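Guides > Hand-held gripper > Section 4: Comparing finger sets
6 min read

4. Comparing finger sets on the hand-held gripper

By now you should have the gripper assembled and the camera talking to the controller. I'm going to walk you through how I compare two finger sets before I commit to one. I did it the lazy way for months (squeeze a few things, shrug, pick a favorite) and I ended up redoing most of it, so please learn from my wasted November.

I use Winano fingers as my baseline and swap in the Grikico set second. If yours are different, that's fine, the steps don't change.

Before you start

1. Power down the controller and wait for the status light to go out.
2. Wiggle each finger link by hand. You want it to swing freely on its pivot with no side-to-side play. If it clicks, go back to Section 3 and reseat the bushings.
3. Wipe the camera lens with a dry cloth. I forget this one constantly!
4. Restart the controller and open the Keskinen test panel. Set the log length to 1000 samples.

Note: If the panel shows error 1114, the camera came up before the controller did. Unplug the camera, count to 11, plug it back in. I know how that sounds, but it clears every time on my setup.

Picking your test objects

Start with something boring and rigid, like a block or a mug. Then move on to the annoying stuff. I'm a big believer in clear plastic bags here, because they crease, they throw bright highlights back at the camera, and the outline you think you're closing on may just be a fold sticking out past whatever is inside. A bag lying in a heap and a bag standing up are really two different tests, so give each one its own log.
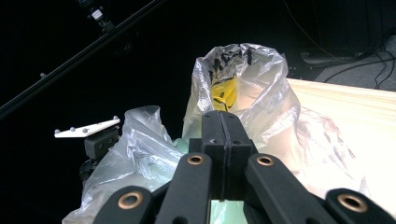 You'll also want to settle on one approach direction and stick with it. I come in straight from the front, low, with the middle of the gripper lined up on the thing I want to grab. Coming in from above is a perfectly good test too – just don't mix the two in one log or you'll never sort them out afterward.

Running the comparison

5. Put the object down and mark its spot with a bit of tape.
6. Hold the gripper at your starting point and press Record.
7. Move in at a slow walking-your-hand sort of pace. Close until you feel contact, then squeeze a little more and lift.
8. Hold for a slow breath, set the object back down, open the fingers, press Stop.
9. Repeat until you have the number of runs you planned, then swap finger sets and do it all again with the same objects in the same order.

Caution: Keep your other hand clear of the links while they close. The pivots are a great place to pinch a knuckle. Cúc Nông, who checked this section for me, asked me to put that in bold, so please imagine it in bold.

Caution: Don't let loose cables cross the spot where you're working. One snag will pull the camera off its aim and you'll be back to calibrating.

Reading the logs

Open both logs side by side in the panel. Look at the closing curve first. A rigid object gives you a sharp corner, and a bag gives you a long mushy slope, and it's the slope where finger sets really part ways. If one set slopes gently and the other jumps around, play back the jumpy one and watch the fingertips for slipping.

Save your logs with the finger set in the name. You'll need them in Section 5, where we mount the same fingers on the Grimell arm and run the whole thing over without your hand helping out.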